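Search stories, authors, tags

Accept all / Only necessary. We use cookies to remember where you stopped reading.

The Long Bell at Erdale

The year I turned twelve, my aunt decided I was old enough to ring, and I have never been so happy about anything in my life!

You have to understand what the bells were in Erdale. We had no cinema and the bus came twice a day, and the river was too cold for swimming until the very end of summer, but we had six bells in a square stone tower, hung in 1872, and on a still evening you could hear them all the way up to the sheep pens at Sosasgate. Strangers stopped their cars for them. My grandfather claimed the cows gave more milk on practice nights, and he had a notebook to prove it, though he never let any of us look inside.

The biggest bell was called Dollo. It weighed 1030 pounds, and every child in the valley knew that number before they knew their own telephone number. The smallest was Rewi, which had a bright, silly, hopping sort of voice, like somebody running downstairs for breakfast. The four in between had proper saints' names carved around their rims, and everybody forgot them. You rang "the one after Rewi" or "the one before Dollo," and that was good enough.

I wanted Dollo, of course. I got Rewi.

"You'll start where I started," my aunt said, and she took me up the 40 steps with her hand flat between my shoulder blades, because there was no rail then and the stone was worn into dips like soup plates. The ringing room was smaller than I'd dreamed it. Six ropes came down through six holes in the ceiling, each with a fat woolly grip striped in red and white, and there was a bench, and a kettle, and a row of coats that smelled of rain. It was wonderful. I stood there with my mouth open like a fish.

The first thing I learned was that you don't pull a bell. I'd thought you just hauled away at it! But a bell goes up and balances, mouth to the sky, and for one tiny moment it weighs nothing at all, and you can feel it up there through the rope, thinking. Then you ask it to come down. My aunt stood behind me with her hands over mine, and we asked together, and Rewi came over with a great clear shout that I felt in my teeth.

"Again," I said.

"Wait for her," said my aunt. "She'll tell you."

All that fall I waited for Rewi. I waited badly. I was early, then I was late from trying not to be early, and once I held on when I should have let go and went a good yard into the air and came down sitting in the coats. The others laughed until the man on the fourth rope had to wipe his glasses. They were farmers mostly, and the woman from the post office, and a pair of brothers who hadn't spoken to each other since a quarrel over a gate but who had never missed a practice, and who stood side by side at their ropes and kept perfect time. I used to watch them when I should have been counting. One would pull and the other would follow, just a breath behind, year in and year out. I thought it was the best conversation in the valley.

By October I could ring rounds, which is just the six bells one after another from the lightest down to the heaviest, and Rewi goes first, so the whole thing begins with you. I loved that. I'd look at five grown-up faces, and they'd be looking at me, and I'd say "Look to!" in my biggest voice, and then "Treble's going," and then "She's gone!" and away we all went, down the stairs of the tune to Dollo, who came in at the bottom like somebody shutting a great heavy door on a warm room.
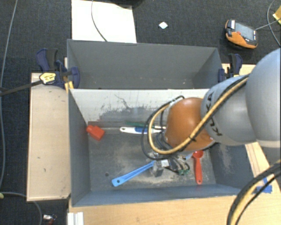

Too fast on the backstroke, came the word from the bench, you're leaving Dollo no room to speak. I can still hear exactly how it was said. I was furious for one whole evening. I went home and hit my pillow and told my aunt I was giving up bells for the accordion. She said that was a fine instrument and would I please pass the potatoes.

But I kept thinking about it. No room to speak! I lay in bed and ran the rounds in my head, and I noticed for the first time that in my head there was hardly any Dollo. There was a lot of Rewi. There was a fair amount of the next one. After that it got muddy, and somewhere in the mud was a thousand pounds of bell that I'd claimed to love more than anything, and I hadn't been listening to it at all.

The next practice was a foul night, with the wind pushing rain in under the door and the lamp swinging. Half of us were coughing. I took the grip and looked around, and I said "Look to," a good deal more quietly than usual.

And I waited. I let Rewi sit up there on her balance until I could feel her leaning, and I brought her over, and then I listened down the row. Two. Three. Four. Five. And there was a gap no wider than a blink, and Dollo filled it. Oh, that sound! It came up through the floor. It got into the bench and the kettle lid and the bones of my feet, and it was still going, low and golden, when it was time for me to pull again. I'd been ringing on top of that for weeks. I'd been talking right through it.

We rang for most of an hour. The lamp settled, the rain went over toward Sosasgate, and no one called stop. The brothers were leaning into it with their eyes shut. The post office woman had lost a hairpin and her bun was coming down on one side and she didn't care. My arms hurt so much I was grinning.

When we finally stood the bells my aunt went around and unplugged the kettle and plugged it in again, which was how she behaved when she was pleased.

Then the older brother cleared his throat. He hung up his rope very carefully, in a neat figure eight, and he looked at the wall somewhere above his brother's left ear.

"That was all right," he said.

We all held perfectly still. Down in the churchyard something dripped off a gutter.

"It was," said the younger one.

They didn't say anything more that night, or for a good while after. But they walked down the tower steps one behind the other, and at the bottom the older one held the door. I was right behind them, carrying the lamp, and I saw it.

I did get to ring Dollo in the end, the winter I was seventeen. It's a slow business, ringing a big bell. You start your pull before you think you ought to, and then there's all that time in the middle with nothing to do but trust it. Some small new ringer was up front on Rewi with a runny nose and her boots on the wrong feet, going much too fast. I could barely squeeze myself in behind the fifth.

I looked across at her. She was having a marvelous time.

I thought I'd leave it a week or two before I said anything.

Share this story 40 shares

6 comments

Get a new story in your inbox every month. Enter your email to subscribe.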